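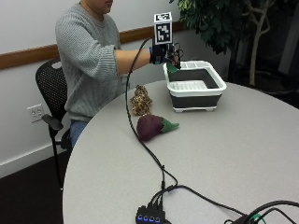

One reader asked last month whether a collapsible dish basin is worth the cupboard space, and whether the sides stay up once it is full. My answer is yes to both, with a few conditions, and the page below has been reworked to cover them.

# Small Kitchen Gallery: Collapsible Basins and Table Toys

The Jenlow lending shelf in Custville keeps a stock of household and play items that members can take home. The gallery goes with the printed list by the door. It covers the dish basin and the soft play food, which are borrowed together more often than apart.

**At the table.** Collapsible basin with a white rim and gray silicone sides. The slotted white insert has rows of ridges and is used for drying. Plush pineapple and plush eggplant on the round table.

## Notes on the basin

- Push the sides down evenly, one hand on each end. Pressing in one corner first makes the silicone buckle.
- Take the insert out before folding – it goes back in flat afterward.
- The short feet keep the base off the tabletop. Wipe under them before putting the basin away.
- Loan period is 18 days, with one renewal.

## Notes on the plush food

The eggplant has a green felt cap. Please don't pull on it, and don't carry the toy by it. The pineapple has a textured surface that picks up crumbs, so shake it out before you return it.

Both can be hand washed in cool water. Press them in a towel and leave them to dry overnight. Do not use the dryer.

There are 40 pieces in the full Goltari play food set, stored in 5 cloth bags. Members may borrow one bag at a time. If a piece is missing, write it on the card and return the rest.

## Borrowing

Items go out from the Lie Street entrance until 5 in the afternoon. The deposit for a basin is 80 cents, paid in coins. Play food needs no deposit.

The page for cutting boards and drawer trays will be added in March.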